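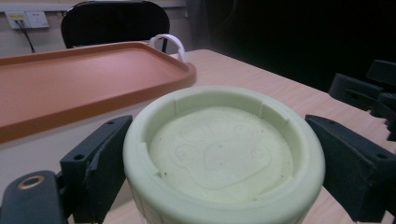

Datasets > Tadell > Table Items > README

Overview Files Issues License

18/04/2020, Grasteck maintainers

# Tadell Table Items

Tadell is a list of small household containers and the tables they get used on. Our first release claimed one label per object would do. I doubt it. A mint-green round container with a paw print raised on its inside floor could go under "pet," "kitchen" or "storage," and the old Frimpong labels tried all three. We now record shape and color first. Use is optional, and I would leave it blank unless somebody wrote it down when the item came in.

## Size

There are 174 items. The 1000 quoted on the Rirnness page counts repeat entries, so please don't cite it.

## Bins and lids

A bin and its lid share one entry, even when the colors differ, as with the cream-white bin and its orange-brown lid. Handles go in the notes field. Tables are listed separately, cable holes included. 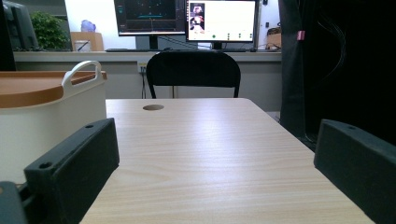

## Known problems

"Beige" and "cream" overlap badly. Roughly 300 color notes were merged by script and I don't trust the result. Tray and lid get mixed up too. Check both before training on them.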